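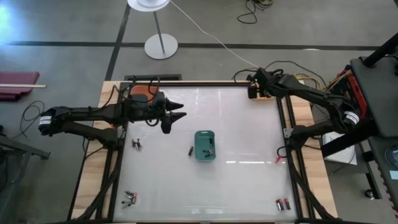

Why do we sort batteries into trays before they go into the collection drum?

A tray holds a few cells at a time where each one can be looked at on its own. Once they are in the drum it is too late to find a leaking one, or a lithium cell that has gone in with the alkalines.

Small Waste Handling, Unit 3
Sorting portable batteries at the bench
Course tutor: Dalia Belkadi
Handout revised 2021-01-04

This unit covers loose household batteries as they arrive from the Drevley collection points. It does not cover car batteries or battery packs from power tools, which come up in April with Torquil MacAulay.

What comes in

Most of what you will sort is cylindrical: AA, AAA, C and D. The rest is block batteries, button cells and the odd item that is not a battery at all. The Drevley points sent in 1,840 cells over the last collection period, and 305 of those had to be moved from the wrong container. The usual mistake was rechargeable cells put in with single-use ones. They are the same size and often have a similar wrapper, so read the label every time.

Setting out

Clear the middle of the bench and put the sorting tray there, long side towards you. Use a plastic tray. Metal trays and biscuit tins are not to be used for batteries, even for a few minutes. Put the receiving bins at the back, where you can reach them without leaning across the tray. Gloves and eye protection go on before the first bag is opened.

Tip out a small handful at a time. A full tray is slow to work through and the cells at the bottom get missed. Cells will lie at all angles and there is no need to line them up.

Checking a cell

Pick it up by the middle, not by the ends. Turn it once all the way round and look at the wrapper, then at each end. You are looking for white or bluish crust, swelling, dents, rust, or a wrapper that has split. Anything with crust or swelling goes straight into the lidded tub, and you tell the tutor. Do not wipe it first.

If the wrapper is sound, find the chemistry. It may be written out in full or given as letters. Li means lithium, NiMH means nickel metal hydride. If you cannot read it, the cell goes in the unknown bin. Guessing is not allowed in the assessment or at work.

Lithium cells and all block batteries have their terminals taped before they go into a bin. One piece of tape over both terminals is enough on a block battery. 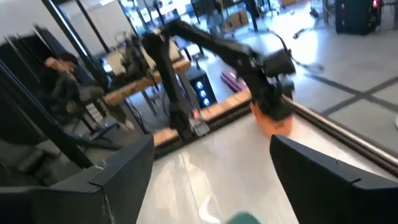

Light matters more in this job than people expect when they start. Labels on small cells are printed in tiny grey or silver type, and on many of them the chemistry is next to the seam. Sit so that the lamp is to one side of you. The pale grey worktop is glossy and throws the light back in soft white streaks, so hold the cell up above it to read the label and don't try to read it lying flat. If you wear reading glasses, bring them.

Finishing

When the tray is clear, look in the corners for button cells. Check the floor on both sides of the bench as well. Wipe the tray with a dry cloth, then a damp one, and dry it before it is used again. Wash your hands even if you wore gloves.

Write the tally on the sheet, with damaged cells on their own line. Sheets go in the Fjeld folder by the door.

Practice task

Each pair will be given a bag of 33 cells from the Stelitz collection. Sort them, tape those that need it and fill in a tally sheet. Swap sheets with another pair and check their bins against it. Bring any cell you disagreed about to the front.

Reading for next time: Tustov handbook, the chapter on storage and drums.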